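Nevstead and Merndale Language Circle
Minutes of the winter general meeting, Dec 18, 2024
Held in the upstairs room at Uçar, Merndale

In the chair: Ignacio Tejada
Minutes: Socorro Villca
Apologies: the whole of the Portuguese table, in Portuguese

1. Minutes of the August meeting
Agreed, after the word "heated" under item 5 was changed to "lively". A request to change it further, to "cordial", found no seconder.

2. Room and hours
Uçar will let us keep the upstairs room on the same terms provided the German table stops moving the radiator key. The German table said it had returned the key. The chair asked where to. This was left for discussion after the meeting.
The Italian and Spanish tables will go on sharing the long end. Members are reminded that answering one table in the language of the other doesn't count as practice for either, however well it seems to be going.
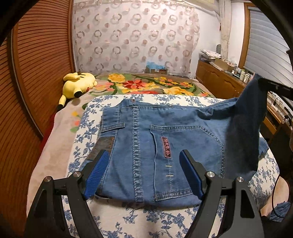
Circle Bulletin, No. 84, p. 3

3. The "English jar"
The jar, into which members put a coin whenever they lapse into English before the tea break, has raised more than 100 pounds. The chair called this a splendid sum and a dismal result. A member asked whether swearing in English counted if the provocation had been in French. Ruled that it did.
Proposed that the money go towards new dictionaries. The present German one begins at "Bahn" and the Welsh one has been annotated throughout by someone with strong views on mutations. Carried.

4. Visit from Zotomville
The conversation group from Zotomville will come to us in August. They have asked to be spoken to in Spanish at all times and have sent a list of topics they would enjoy, headed by local history and the future of the novel. Our intermediate table can at present manage the weather, siblings, and a stolen suitcase. Ignacio Tejada felt the suitcase could be developed.
Hosts are wanted in both Nevstead and Merndale. It isn't necessary to be fluent. It would help to be in.

5. Beginners' word lists 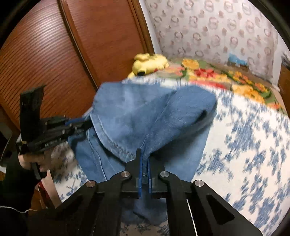 The beginners have asked for word lists that deal with ordinary life, having learnt from the current ones how to hail a porter and send a telegram. Socorro Villca said she had members who could order for a party of six and were struck dumb by the contents of their own bedrooms. She suggested lists by room, with the adjectives put in from the start, so that nobody learns "sheet" without also being made to say that it is a white one with blue flowers and that there are jeans on top of it. In Spanish this gets you an agreement to worry about on every noun, and a row about trousers: she says "vaqueros", half the table says "jeans", and the chair was brought up on something else again and wished it minuted. The Italian table asked which of their blues was meant, as they have several and are particular. It was agreed to do two rooms by the next meeting and see who was still speaking to whom.

6. The subjunctive
The motion that the subjunctive be put off until spring was moved, as it is every winter. Against it, a member of the French table said that we had been putting it off until spring since she joined and she would like to meet it while she still had her own teeth. The chair pointed out that her sentence could not be translated without it. Motion lost, to some groaning.

7. Quiet table
A request was received for a table where members might read and not be spoken to. Several people wanted to know what language it would be in. Deferred.

8. Any other business
The kettle descales itself over everyone's tea and should be replaced. Ignacio Tejada will look for one.
Members taking home the graded readers are asked to bring them back, including the murder one, and to stop writing the name of the murderer inside the cover. It has now been done in three languages.

The date of the next meeting will be sent round with the word lists.
The meeting closed when Uçar began putting the chairs up.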